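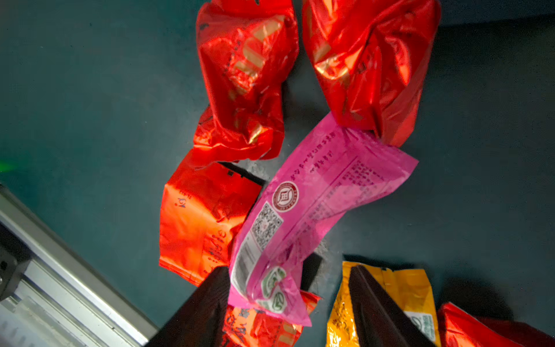
锁是剪断的,不是撬开的,Jin-sol Yoon早上在楼道里跟我说,断口很平,剪的人手里肯定有像样的工具,你下去看看你那辆还在不在。

我披了件外套就下楼了。地下车棚的门开着,灯也亮着。我的车没了。架子上剩半截链条锁,塑料外皮翻着,断口确实是平的。旁边靠墙的两辆旧车没人动过,Jin-sol那辆也没了。她站在门口给警局打电话,占线,打了三次才通。

车是前年春天在Magalhães车行买的,当时花了4,000,加上后来换的车座和挡泥板,还要多一点。车行的收据我记得夹在一本菜谱里,翻了半个钟头,最后在装电器说明书的抽屉里找到了。车架号写在收据背面,是店里的人手写的,其中一位像1又像7。我给车行打电话核对,对方说要等管账的人下午来了才能查。

警察十点多到的,来了两位,一位拍照,一位问话。问昨晚几点最后一次看见车,我说七点半下班回来停好的,之后没再下去过。问有没有听见什么动静,我说没有,我那边的窗户朝街,车棚的声音传不上来。问门禁是不是一直正常,我才想起来,门上的磁吸锁上个礼拜就吸不牢了,用力一拉就能开。我以为有人报过修,Jin-sol也以为有人报过。
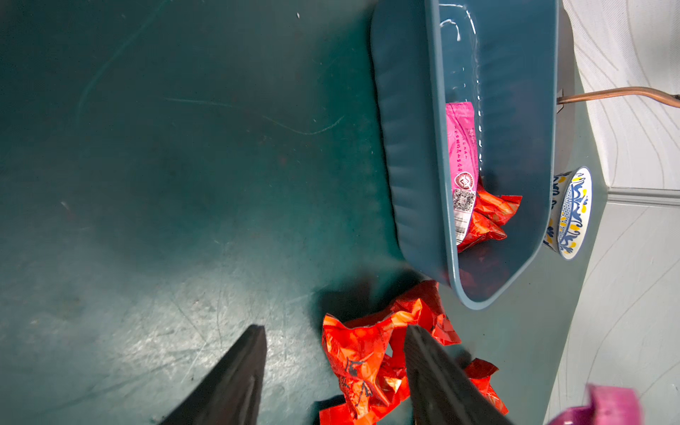
后来我给物业公司Falano打了电话,接电话的人查了记录,说没有收到过这扇门的报修。我请他现在登记,他给了我一个编号,说师傅这两天会来。我又问摄像头的录像能留多久,他说这个要问装摄像头的那家,他那边只管门和电梯。

中午没怎么吃东西,煮了点面,站着吃完的。给主任请了半天假,她说没事,让我把手上那份表格明天补上就行。

下午去了一趟警局补笔录。Clesstead分局在44路公交的终点站,平时骑车过去很快,今天坐车加等车用掉了50分钟。大厅里人不多,取号,坐着等。墙上贴着一张打印的通知,说这一片从九月起接连有自行车和电动车失窃,提醒大家不要只锁前轮。登记的警员告诉我,加上我们楼里的,现在是11起,多数发生在后半夜,手法差不多。他没有说有没有怀疑的人,我也没追问。 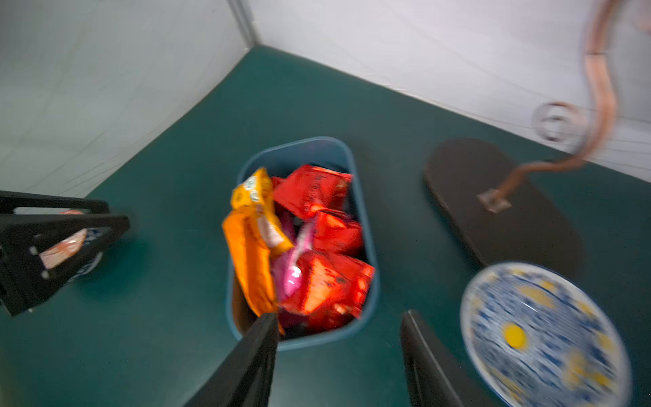

笔录写得比我想的细。颜色、牌子、轮圈尺寸、有没有贴纸、哪里掉过漆,都要写。我写了右边脚踏换过一个,跟左边的不是一套,后叉上有一道划痕,是去年搬家时在门框上蹭的。车行那边四点来了电话,确认那一位是7,我当场改了,在旁边签了名。警员把收据复印了一份,原件还给我。

出来以后我顺路走到Rodelel市场,那里有几个摊位收旧车。我知道自己去看没有什么用,还是转了一圈。有一辆颜色很像,走近了看车把不对。摊主问我要不要试骑,我说不用。

买了一斤梨,两节电池,坐车回来。

晚上Jin-sol上来坐了一会儿,带着她的保单。她租房时买过一份家庭财产险,里面有一条写着“上锁存放于公用储物空间的自行车”,她不确定车棚算不算。我们把那一页看了两遍,又把后面的免责条款看了一遍,有一条说门禁损坏而未及时报修的情况另行认定,我俩都没弄明白另行认定是怎么个认定法。她打算明天直接问保险公司。我没有买这种保险,所以也没什么可问的。
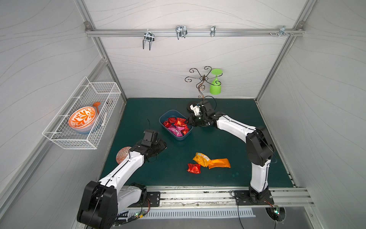 案子立了以后要等多久才有消息?警员给的说法是,找到车会按登记的号码打电话,没找到就不会专门通知,想问进展可以带着回执去窗口查。

回执我放进了装收据的那个抽屉,车架号另外抄在了这本日记的最后一页。

楼里的群里晚上吵了几句,有人说应该换门,有人说先装摄像头,还有人问费用怎么分。我只发了报修编号,没有参与。十点左右下楼倒垃圾,顺手试了一下车棚的门,还是一拉就开。有人在把手上绕了一圈铁丝,拧得不紧。我回家拿了钳子,又给它拧了两道。

明天要早起二十分钟赶公交。表格还没做,放到上午。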